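Questions I keep getting about the kitchen demos

I've been collecting practice examples for our robot kitchen project at Hadness since October, and my inbox has filled up with the same handful of questions, so I've put my replies in one place. If you're thinking of helping out, read this first and then write to me or to Maite. Erlinda Ambrosio keeps this page up to date when I forget to.

What do you mean by a demo?

One go at one task, done by a person steering the robot, start to finish. Pick up the spoon, move it where it's meant to go, let go. We save what the robot's cameras saw and what the arm was told to do at each moment, and the learning system later tries to work out how one leads to the other. It's a bit like teaching somebody to stir soup by holding their elbow (only with a great deal more paperwork).

Is this on a real robot or on a computer?

Both, but most of what volunteers do is in simulation. You can drop a simulated spoon all evening and all you've hurt is your pride! The real arm lives at the Fallmont workshop and you need to have been shown round it before you touch anything.

How many do you need?

For each task we aim for 1000 in simulation and 300 on the real arm. That sounds like a mountain, I know, but a good session gets through them faster than you'd think once your hands have settled down.

Do I need to be able to code?

No. You need a steady hand, some patience and a computer that doesn't wheeze when it opens the simulator. The set-up guide for that part is called Proltusen, which is also the name of the software, which I agree is confusing.

What makes a good demo?

Smooth and unhurried, mostly. Come in towards the object at a speed you'd be happy to watch, line up before you close the fingers, and don't stop dead halfway while you have a think. If you pause, the system learns to pause there too, and then I get a robot that hovers over a drawer looking thoughtful.

I also like a bit of variety. If you always come in from the left, try the right for a while. We shuffle where things sit at the start of each go, but the way you move is down to you, and I'd much sooner have different people's habits mixed in than mine over and over.

I made a mess of one. Do I delete it?

Depends on the mess. If you missed the grasp, backed off and got it on the second try, keep it and tick "recovered". Those are gold! If you knocked the thing on to the floor or forgot which task you were on, tick "discard" and carry on. Please don't delete files by hand, as the numbering goes funny and Maite Sarmiento has to sort it out.

Why all the fuss over spoons?

Because they're awkward. A mug is much the same to grab from any side, but a spoon has a fat end and a thin end, and where you take hold of it changes everything you can do next. For the spoon tasks I ask people to grip the handle and leave the bowl clear, with the handle sitting between the two fingers.

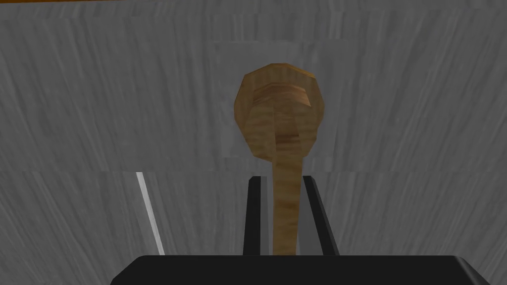

I ask for the same thing whichever way round the spoon starts. If it's facing the wrong way, turn the wrist before you go in. Twisting once you've got hold of it does work, but the handle can slip in the fingers, and then the wrist camera is telling the system one thing while the arm is telling it another.

Should I be looking at the wrist view or the room view?

Start with the room view to get yourself close, then swap to the wrist view for the last bit. Some people stay on the wrist view the whole time and manage beautifully. I can't, it makes me seasick.

How long is a session?

2 hours at the outside, with a proper break in the middle. Tired demos are sloppy demos, and I can usually spot the last few of a long evening without looking at the time on them.

Do you check them all?

Every one gets watched by somebody, played back at 3 times normal speed. I do the spoon and drawer tasks and Maite does the rest. If we drop one of yours we'll leave a note saying why, so do have a look at your notes before you start the next batch.

Can I use the demos for my own project?

The simulated ones, yes, just ask and we'll send you a link. The Fallmont ones are shared with our partners at Sepúlveda, so I'd need to check with them first and that can take a while.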